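Painted Wooden Blocks and White Tabletops: Cleaning, Touching Up and Storing

By Colin Marsden

Small painted blocks get handled more than almost anything else in a workshop or playroom, and a white table shows every mark they leave. These tips cover both. Most of the work can be done with a bowl of soapy water, a few cloths and some fine sandpaper.

Washing painted blocks

Don't soak them. Water gets in at the corners, where the paint is thinnest, and the grain swells and lifts the color. Wipe each block with a cloth wrung out in warm water and a drop of dish soap, then go over it again with plain water on a second cloth.

Dry them right away with a towel and stand them on end on a wire rack overnight. Keep them off the radiator. Fast drying can open small cracks in the end grain.

For sticky spots, hold a damp cloth on the spot for a minute before rubbing. Tape residue comes off with a little vegetable oil on a cotton ball, followed by soap. Skip nail polish remover, as it will take the paint with it.

Touching up chips

1. Wash the block and let it dry overnight.
2. Sand the edge of the chip with 600 grit paper until you can't feel a step with your fingernail.
3. Wipe off the dust with a dry cloth.
4. Dab on matching paint with a small brush. Thin coats are better, and 2 are usually enough.
5. When the paint is fully dry, rub the spot lightly with 1000 grit to blend it in. Use 2000 only on a gloss finish.

Dark colors are the hardest to match. Navy looks almost black in the can and dries lighter or darker depending on the brand, so try it on scrap wood first and look at it by a window. I keep leftover paint in small jam jars with a dab of the color on the lid. The blue I use is an old can of Harries satin, and I have been stretching it out for years.

If the blocks are for small children, use a paint sold as safe for toys and give it the full curing time on the label before handing them back.

Checking for rough spots

Rub a piece of old nylon stocking over all the faces and corners. It snags on splinters you would miss with your hand. A slightly rounded corner holds paint much longer than a sharp one, so ease any hard edges while you have the sandpaper out.

Keeping a white tabletop clear of specks

A matte white top hides glare but shows crumbs, grit and small brown or gray specks. Brush it off before you wipe it. Dragging grit under a damp cloth is how most of the fine scratches get there. A soft paintbrush, two or three inches wide, does a good job and gets into the corners too.

After brushing, wipe with a damp cloth in straight lines from one side to the other, then dry. If a speck stays put, try a plastic scraper held nearly flat. Baking soda paste will move most stains, but rub gently or you'll end up with a shiny patch in the middle of a dull surface.

Paint from blocks can leave a colored streak when they are pushed along the surface. Lift them when you can. A white eraser takes off light streaks.

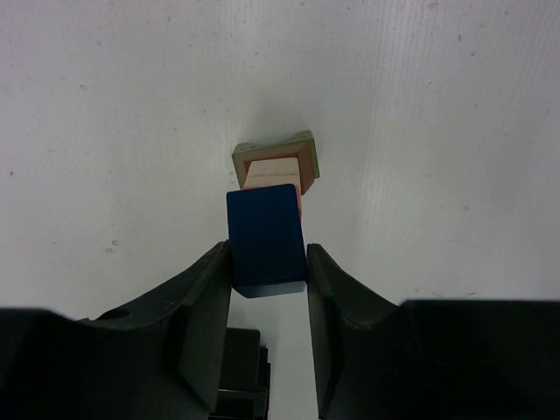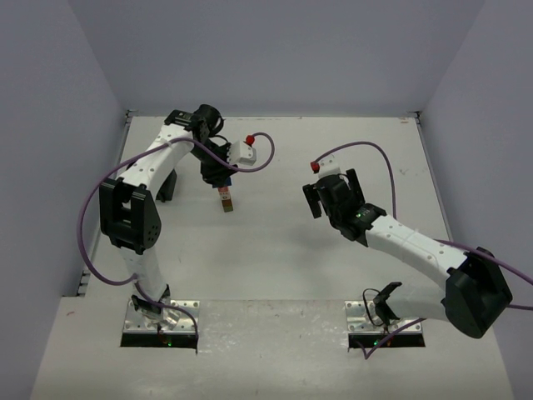
Corners, rails and seams

Where a work surface meets a wall, dust packs into the seam and a cloth only pushes it in deeper. Run a dry toothbrush along it first, then vacuum with the narrow nozzle. Do the same around corner brackets and along metal rails. Wipe metal parts with a barely damp cloth and dry them at once — standing water around screws leaves rust stains that are hard to get out of a pale surface.

Pale walls close to a work area pick up scuffs at elbow height. A melamine sponge will shift them, though you should test it low down first, as it can leave a polished spot on flat paint.

Storing the blocks

Use a shallow box with a lid. In a deep bin the bottom layer takes all the knocks. I line mine with felt, glued down at the corners so it can be pulled out and shaken. Keep freshly painted blocks apart for a couple of weeks, with wax paper between them, or they may stick together.

Store the box away from direct sun. Reds and blues fade first, and a faded block is nearly impossible to touch up without repainting the whole thing.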